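4.2 Goal checking and regrasp in the plate transfer task

The planner in Section 3 gives us a joint path and a close command, nothing else. Whether the plate ended up where it should is left to a separate checker. We kept the two apart on purpose. In the first version of Urnell they shared state, and a bad pose estimate would pass its own test, since the checker read the same wrong number the planner had used. Took us most of October to find.

The checker now runs as its own process. It gets the target outline as four corners in the board frame, the plate pose from the simulator, and the gripper opening. Three conditions for success: all plate corners inside the outline, plate tilt under 3 degrees, fingers clear of the rim. The last one was added late. Without it the policy learns to stop with the plate still held, just inside the line, and gets full marks.

Board pose is randomized at every reset, position and yaw both. The outline is attached to the board so it moves along. Start poses for the plate are drawn from a strip of the board and thrown out if the plate would touch the black platform. Rejection is slow when the yaw is large but we did not bother to fix this, resets are cheap compared to rendering.

Control is joint position at 15 Hz from the policy, filled in by a cubic to the rate of the low level loop. Jerner (our wrapper around the arm model) clips any step that asks for too much joint speed. Clipping is logged and not punished. We tried a penalty and the arm got timid near the plate, hovering and never closing.

Regrasp logic is simple. If the fingers close past the plate width, open, back off straight up, take a new pose, try again. Up to 3 tries, then the episode is marked failed. Most retries come from yaw error: the plate is thin, and when the jaws meet it off square it spins out. Aligning the jaws to the nearest plate edge before descent helps more than any change to the close speed did.

Camera views are drawn from a set of poses around the table. Shadows are on in all runs. They are a real nuisance for the pose network, the arm throws large dark shapes right across the board and these move with every joint. Turning them off gave us a network that looked great and did not transfer at all to the shadowed scenes, so they stay.

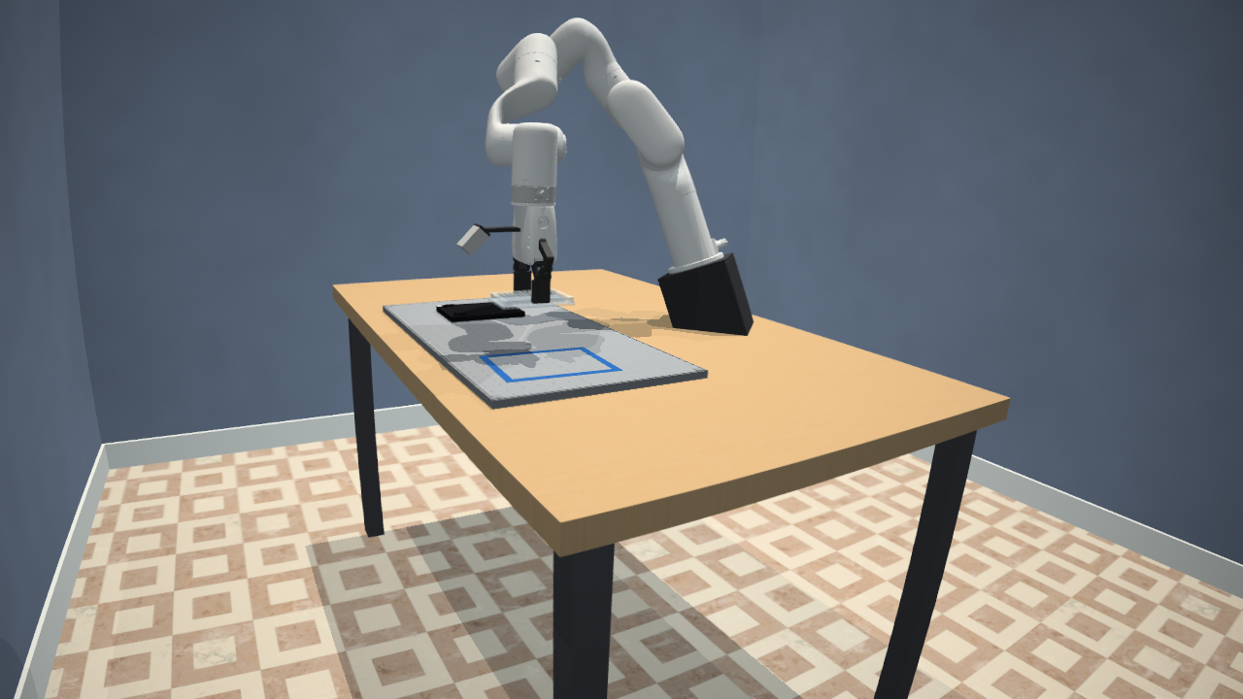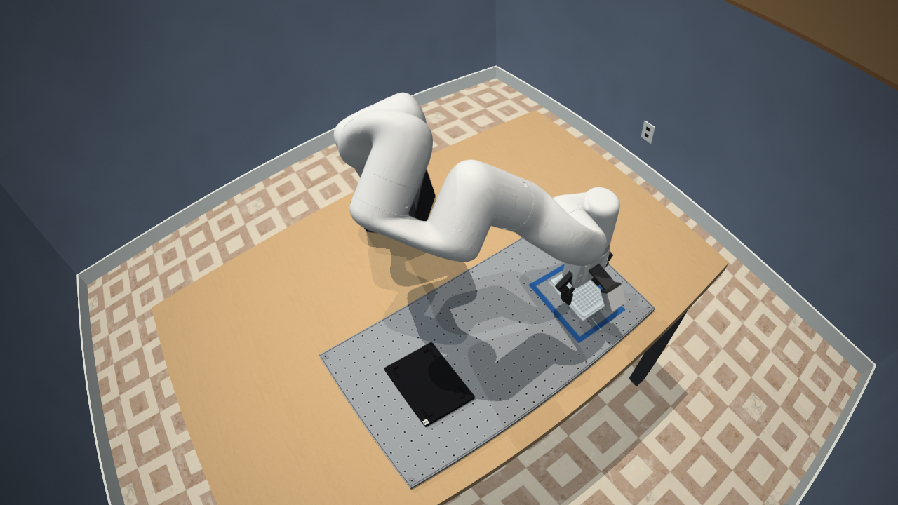 Figure 4. Two views from the plate transfer task in simulation. Blue outline on the board is the target region.

We ran 1,697 episodes with the full checker. Failures were sorted by hand into missed grasp, dropped plate, wrong final yaw, and timeout. Timeouts we looked at again, and 28 of them were the checker waiting on a stale gripper reading, not the policies fault. These are left in the totals as failures. The fix is a time stamp on each reading, and anything older than one policy step gets thrown away.

One open problem is the outline test itself. It is strict at the edges, so a plate a hair over the line counts the same as one dropped on the table. A soft score would be nicer for training, but for reporting we keep teh hard one. Weights for the soft version are in the Vetbridge config files, untested so far.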